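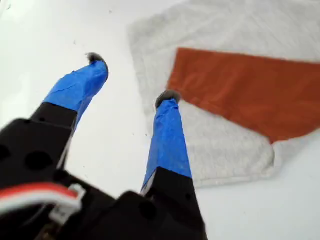

Second progress report to the Comier Fund
Project: Living potted conifers for the winter season, Hubáček Nursery, Flurodham
Prepared by: Radymyr Didenko, nursery manager
Period covered: September to March

1. Where the project stands

In the first report we wrote mostly about preparation: the gravel beds, the water line and the contract for the young plants. In this period the work with the plants themselves began. The plugs arrived, most of them were potted, and they have now passed their first winter on our site. We also made the first agreements with shops that want to take potted trees from us.

The work follows the plan which the Fund approved, with two differences. The shade house is not finished, and the order of the pot sizes was changed. Both are explained below.

2. Plants received and potted

The supplier delivered 3,394 plugs in two loads. The first load was Serbian spruce and the second was Korean fir with a smaller part of dwarf mountain pine. The roots of the spruce were very good. The fir was less even, and Miroslava Sýkora, who is responsible for propagation, sorted it into three groups by height before any potting was done. It took her several days longer than we planned, but the groups can now be watered and fed separately.

We potted 3,000 plants, the number given in our application. The remaining plugs were lined out in the cold frames behind the packing shed. They serve as a reserve, and they are not counted in the results of the project.

Potting was done by hand on the old bench line. The mix is bark, peat-reduced compost and coarse grit, with slow-release feed added at the lower rate on the label. After the first week we raised the share of grit for the pine, as the pots were staying too heavy after rain.

3. Winter survival

The plants stood outside on the gravel beds, pot against pot, with a straw edge on the north and east sides. We had a long mild autumn and then a hard frost without snow, which is the worst order for young plants in pots. Fleece was put on late in the afternoon before the first severe night and stayed on until the end of the cold spell.

At the spring inspection in March, 2,520 of the potted plants were alive and growing well enough to stay in the program. The target agreed with the Fund was 80 percent, so the result is above the target. The losses are not spread equally. The spruce lost very few plants. The mountain pine lost more than we like, mainly in the two beds near the lower gate where water stands after heavy rain. The fir is in the middle, and almost all of its losses came from the shortest group.

We do not plan to use the two lower beds again until they are drained. Vilém Kubíček has opened the old ditch along the fence and will lay a pipe to it in early summer. The cost is small and will be paid by the nursery.

4. Water and equipment

The Cudard irrigation controller, bought from the grant, was installed in September. It works in four zones and is set by one person from the packing shed. We had one problem with it. The setting for the second zone was entered wrongly, and this zone was watered twice each morning for a short time in the autumn. The mistake was ours and the controller is in order. The settings are now written on a card on the inside of the cabinet door, and any change is signed.

The pots are from recycled plastic, as promised. We had planned to buy three-liter pots first and to move to five-liter pots in the second year. The supplier could not give us a firm date for the smaller size, so part of the spruce went directly into the larger pots. These plants look stronger today. They also need more room, and they are heavier to carry to the trucks. We would like to compare both groups until the autumn before we decide about the next order.

The shade house is late. The frame is standing, but the side nets were delivered in the wrong width and were sent back. New nets are confirmed for May. If they do not come before the hot weather, we will hang the old nets from the perennial area over the fir, which suffers first from strong sun.

5. Sales and partners

Radomír Beneš visited garden shops, two farm stores and one hotel during the quiet weeks after the holidays. The interest in living trees is real, but the questions are nearly always the same. Buyers want to know how long the tree may stay in a heated room, if it can be planted outside after the season, and who takes it back if it dies. We prepared one printed sheet which answers the first two questions. Our advice is no more than ten days indoors, in the coolest room, and slow return to the cold through a garage or a covered porch.

The third question is more difficult. Two shops asked for a full refund on every unsold tree. We did not accept this. We offered to collect unsold trees in January, at our cost, and to credit the healthy ones at half price. One shop agreed and the other is still thinking. The hotel would like to rent trees for its entrance and dining room. Renting was not part of our application, and we would be glad to hear the opinion of the Fund before we sign anything.

Wreaths and cut greenery from the hedge trimming were sold as before. They are outside the grant, and we mention them only so that the income in our yearly accounts is clear.

6. People and training

Janka Kolář joined us as a seasonal worker in October and now has a permanent place with half of her time on this project. She keeps the bed records and has put them in a much better form than I had done. She finished a short course on plant health in February. A second place on the same course was planned for Vilém, but the dates were in conflict with the fencing work and he will go in the autumn.

7. Spending

Spending on plants, mix and pots is within the budget. Transport was more expensive than planned, as the plugs came in two loads and each was charged separately. Equipment is below the budget for now, only for the reason that the final payment for the shade house will be made after the nets are in place. We ask for permission to move a small sum from training to transport. The full table with copies of the invoices is attached as a separate file.

8. Next period

April and May: spacing of the spruce and first feeding; the side nets.
June: pipe from the lower beds to the ditch.
July and August: shaping of the fir, done by Miroslava with Janka; check for aphids and spider mite every week.
September: grading of all plants, price list, and final agreements with the shops.

The first trees ready for sale will be the larger spruce, this coming winter. The fir will need one more year, as it was written in the application.

We need an answer from the Fund on two points: the renting of trees to the hotel and the move of money to transport. An answer before the end of May would help us, as the hotel makes its winter plans early. Visitors from the Fund are welcome at the nursery at any time; the best hour is after 10 a.m., when the morning watering is finished and the paths between the beds are dry.

Radymyr Didenko
Hubáček Nursery, Flurodham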